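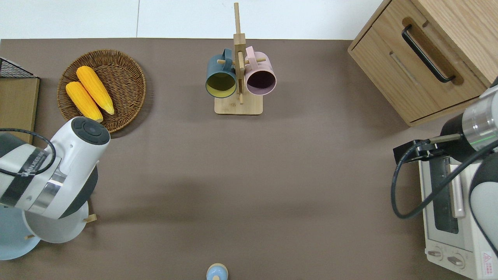

Trinh Chu would put the mugs away in a cupboard and be done with it. She said so in the very first week of our evening course at Rosenthal, before I had even got my coat off, and she went on to say that a kitchen worktop is for working on, that anything standing on it is in the way, and that a mug on a peg only gathers dust and grease from the oven. I have a great deal of sympathy with her view, and you will find it turning up again and again in the pages that follow, usually just when I have talked myself into the opposite one.

Chapter 4
The Things That Stay Out

In the last chapter we emptied the cupboards, and I hope you have recovered. If you did the exercise properly you will have ended up with a floor covered in baking tins and a strong wish to close the door on the lot of them and go out for chips. We put most of it back, we gave some of it away, and we were left with a small and rather stubborn group of objects that did not seem to want to live behind a door at all. Those are the subject of this chapter.

Every kitchen has them. There is the thing you use before you are properly awake, the thing that is too heavy to lift down, and the thing that would go off or go soft if you forgot it was there. There are also things that stay out because you like looking at them, and I should say straight away that I count this as a perfectly good reason, though I know teachers of household management who would not.

Let us take the mug tree first, as it causes the most argument. It is a simple enough piece of equipment: a base, a post and some pegs. What it does is turn a flat storage problem into an upright one. Two mugs set down side by side on a worktop take up the room of two mugs, plus the little gap that people always leave between them so that the handles don't knock. Hang the same two from a post and they share the space above one base. Those of you who have worked in a very small kitchen (I had one in Darnov where I could touch both walls with my elbows) will know how much a patch of clear worktop can matter when you are trying to roll out pastry.

Against this we must set Trinh's point about dust. A mug hung with its mouth downwards does better than one standing upright on an open shelf, but the outside will still want a wipe if it isn't used often. My own rule is that only the mugs in daily use go on the tree. A mug drunk from every morning is washed every morning, and the question never comes up. The one your aunt brought back from the seaside can go in the cupboard, and come out when your aunt does.

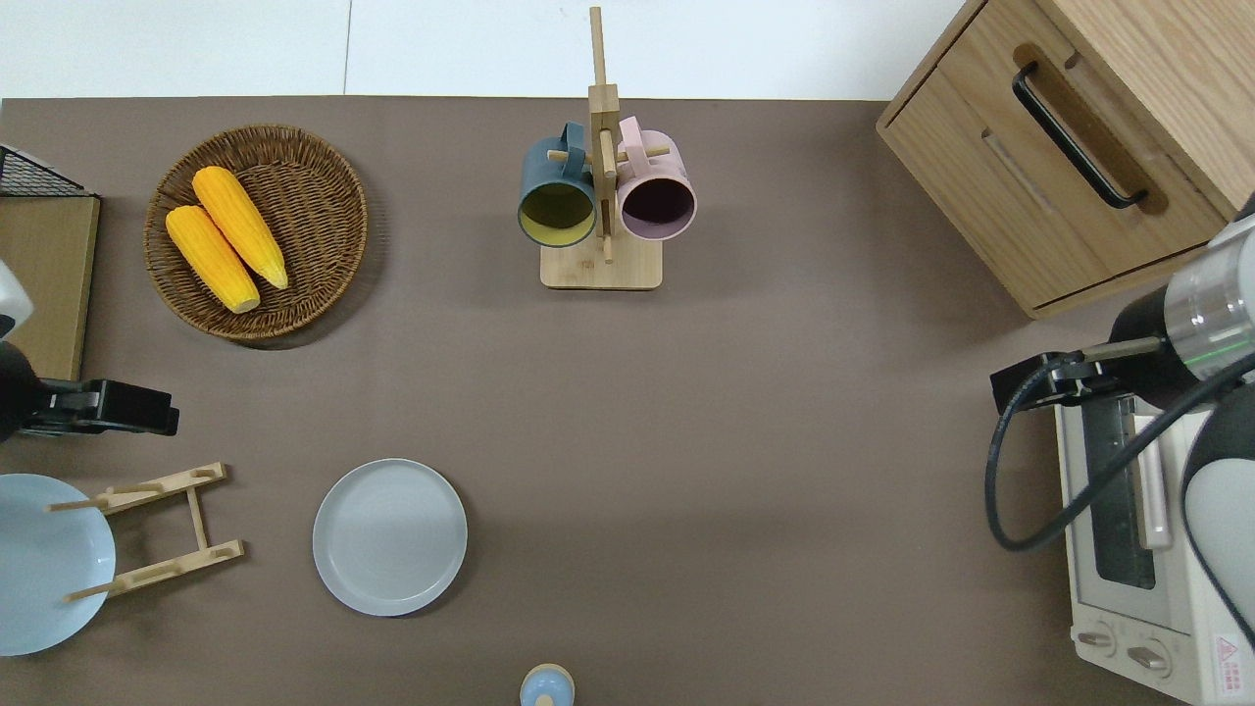 Next we come to the basket, and to the difference between storing food and setting it out, which beginners very often muddle. A shallow woven basket with a raised rim is a lovely thing for holding produce that you mean to cook soon. It lets the air in underneath, it keeps round and rolling things from wandering off, and it can be carried to the table or the sink in one go. It is a poor thing for keeping food in for any length of time. Take a couple of ears of corn – once the husks are off they begin to lose their sweetness, and they are much better kept cool until you want them. In the basket they are telling you what is for supper. If supper comes and goes and they are still sitting there, then the basket has become a larder, and it was never built to be one.

Lộc Hứa, who taught this unit before me, used to ask his students to say out loud what each thing on the worktop was waiting for. I thought this very silly until I tried it at home, at seven in the morning with no one listening. The bread was waiting for breakfast. The scissors, I am sorry to say, had been waiting since March.

A toaster oven is another matter, as it can't be tucked in and out of a cupboard every day by anyone who values their back. Once you have decided to keep one out, you have also decided several other things, whether you meant to or not. It needs free air around it, as its own instruction booklet will tell you. Its door needs room to open fully, and you need a clear place close by for setting down something hot. Please do read any warning label fixed to the front before you choose the spot, and keep baskets, tea towels and anything else that might scorch well out of its reach.

Drawers are easily forgotten in all this. Before you settle where anything stands, pull out every drawer nearby as far as it will go, and stand where you would stand to use it. Oona Harju arranged a whole worktop most beautifully for her coursework and then found that she couldn't get at the forks without stepping sideways round a stool.

Before you go on to Section 4.1, please clear one stretch of worktop at home, wipe it down, and put back only what you reach for in the course of a single ordinary day. Leave the rest in a box by the door. You will need the box for the first exercise, so don't let anybody tidy it away.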